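Brerkeo Round Side Table, White

Item 554
Ships flat, 23 lb boxed
$154

I've sold a lot of little tables out of this shop and most of them come and go without me having much to say. The Brerkeo is the one I took home. I'd been putting my coffee on a stack of magazines for the better part of a year (don't judge) and when the first batch landed in May I opened a box on my living room floor that same night, and it's been next to the couch ever since.

It's a plain round white top on a center post with a wide foot. No drawer, no shelf, no fancy edge. The top is 30 inches across, which sounds big for a side table until you live with it. You get a lamp, a plant, a drink, your book, and still a place to set down a plate. If you want something tiny to tuck beside a bed, look at the MacDonald stool instead, because this one is going to stick out into your walkway.

Putting it together took me one episode of a baking show. There are four bolts, a washer for each, and a hex key in the bag. The key is the usual bendy kind, so if you own a real one, use it! Start all four bolts by hand before you tighten any of them. I did one all the way first and then spent ten minutes wiggling the post around and saying words. 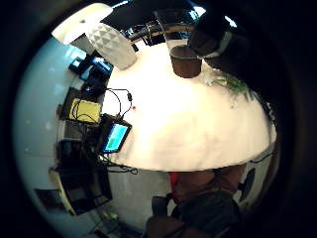 White on white: the round top with a table lamp and a potted plant.

I like it with a white lamp, which I didn't expect to. I figured it would look like a dentist's office, but a base with some pattern on it and anything green next to it fixes that right up. If you're going to keep a plant on there, get a saucer under the pot. The finish shrugs off a splash but it won't love a puddle sitting there all week, and terra cotta will scratch it if you drag it. I stuck felt dots under mine.

For cleaning, a damp cloth and a drop of dish soap does nearly everything. Tea rings come off if you get to them the same day. Ink is another story, and I have a small blue dash near my side of the couch to prove it. Please skip the scrubby pads and anything with bleach in it, they'll dull the shine.

People ask me how it compares to the Druteck, so here goes. The Druteck is heavier and the foot is cast metal, and it costs a good bit more. If you've got a big dog or a toddler who pulls up on furniture, I'd spend the money. For everybody else I think the Brerkeo is the nicer looking table and it's a whole lot easier to carry up the stairs. It does have a slight wobble on thick carpet. On wood or tile it sits fine, and there are screw-in levelers under the foot if your floor is as crooked as mine.

The white is a clean, cool white. If your trim or your shelves are cream, they may look a little yellow beside it, so send me a note and I'll mail you a color chip for free.

Orders in by noon on Wednesday go out with that week's truck. Returns are fine for 30 days as long as you've kept the box. Matching Jiltunik stools are back on order and I'll put them up on the site as soon as they're in the building.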